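Two arms on one bench, what do you count as guarded?

Fusgate
November 24, 2023
Our site rules say any cell with 2 arms sharing a table needs a written risk assessment, a speed limit and a re-check of the camera calibration every 300 cycles. I've been asked to sign this off for the bench below. I have doubts about most of it.
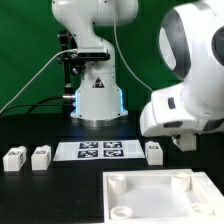 Bench cell, both arms, marker mat and tray in place

The sticker and the blue light on the base are being listed as "safety measures" in the paperwork. A sticker is a sticker. What would you want to see before you put your name to it?

Helari
Depends what the arms can do to a hand. Small blocks, light gripper, low speed — I'd sign. People write rules for car plants and then apply them to a tabletop.

Fusgate
"Low speed" according to whom? The form has a box for it and the box says "slow".

Tremum
Helari, no. It's where the two arms can reach each other that worries me, and what happens to fingers in between. Measure the overlap, write it down, set the limits in the controller where the operator can't change them. I've read 41 of these forms since April and the overlap was missing from most.

Pasaribu
Can I ask about the 300 cycles? Where does that number come from? We check against the mat at the start of every shift, takes 15 minutes, and again if anybody has touched the clamps on the pole behind the camera. A cycle count tells you nothing about a knock.

Fusgate
No idea. It was in the old template.

Helari
Still think you're all overdoing it. Cable routing would be my only complaint, I'd want those tied back.

Tremum
Fine, add the cables. I still wouldn't sign with "slow" in the box.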